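Course project report, second submission. Comments from the first draft have been worked in, mostly in the sections on method and on sources of error.

# Does the Rinse Matter? Detergent Residue in Shared Laundry Machines

Blandine Gilbert

## Background

Students in my building complain about itchy clothes. The usual explanation is that people use too much detergent and the machines don't rinse it out. I wanted to find out if the amount of detergent left in a towel depends more on the dose or on the rinse setting. I also wanted to know whether an extra rinse is worth the added time and water.

Most advice on this comes from detergent labels and from appliance manuals, and the two don't always agree. Labels give a dose for a "medium load" without saying how much that weighs. The manual for our machines gives a load weight but doesn't mention detergent strength at all. Neither one says what happens when a person pours without measuring, and that is what most people in the building do.

## Method

I used plain white cotton hand towels, all bought in the same pack size from the same store. Before the test, each towel was washed twice with no detergent to remove any finish left from the factory. This turned out to be important. In a trial run, new towels gave cloudy water even though they had never touched detergent.

Three detergents were used. They are called Vondex, Fotar and Paron in this report. Vondex and Fotar are liquids and Paron is a powder. Each was tested at the dose on the label and at double that dose, with one rinse and with two. That makes 12 combinations. Each combination was run in its own load, and eight towels were taken from every load, so 96 towel samples were measured in total.

After the wash, each towel was soaked in a bucket with 3000 mL of distilled water for half an hour and pressed by hand. I then measured the conductivity of the water with a meter. Detergent contains salts and other charged compounds, so a higher reading means more was left in the towel. A bucket of distilled water with no towel was measured at the start of each session, and that reading was subtracted.

The same washer was used every time, on the warm setting. All loads were started after 9 p.m., when the laundry room is quiet and I could be sure of getting the right machine.

## Results

The rinse setting made more difference than the dose. With one rinse, doubling the dose raised the readings for all three products. With two rinses, the doubled dose was still higher than the label dose, but the gap was small and for Fotar it was within the spread of the towels in a single load.

Paron behaved differently from the liquids. The highest single reading in the project, 309 microsiemens per centimeter, came from a Paron towel at double dose with one rinse. That towel also had a white patch near the hem that felt gritty. I think some of the powder was caught in a fold and never dissolved. The other seven towels in that load were much lower, so I have reported the median for each load and left the mean for the appendix table.

Vondex gave the most even results. It also makes the most foam, which surprised me – I had expected the foamy one to leave the most behind. Foam doesn't seem to be a good guide to residue.

## Sources of error

Conductivity doesn't separate detergent from anything else dissolved in the water. The tap water in the building is hard, and a towel that holds more tap water will give a higher reading even if it is free of detergent. I tried to limit this by spinning every load at the same speed.

Pressing by hand is another weak point. I used the same count and the same motion each time, but by the end of a session I was probably pressing less firmly. My instructor suggested a weighted plate, and I would use one if I did this again.

Each combination was run in only one load. The eight towels in a load shared the same wash, so they can't show how much one load differs from the next. A proper repeat would need at least three loads per combination.

## Notes on cost

Yuen, the company that runs our machines, charges a small fee for the extra rinse. Measuring the detergent costs nothing and lowered the readings in every single-rinse comparison – so for most loads I would start there and save the second rinse for towels and bedding. The plastic cap on the Fotar bottle has fill lines that are hard to see, and marking the correct one with a permanent pen helped.

The full table of readings is in the appendix, sorted by product and then by rinse setting.

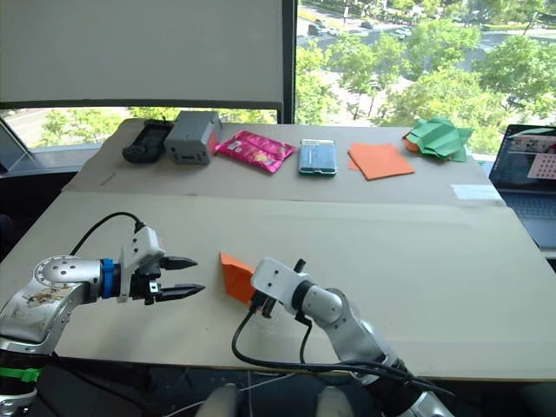
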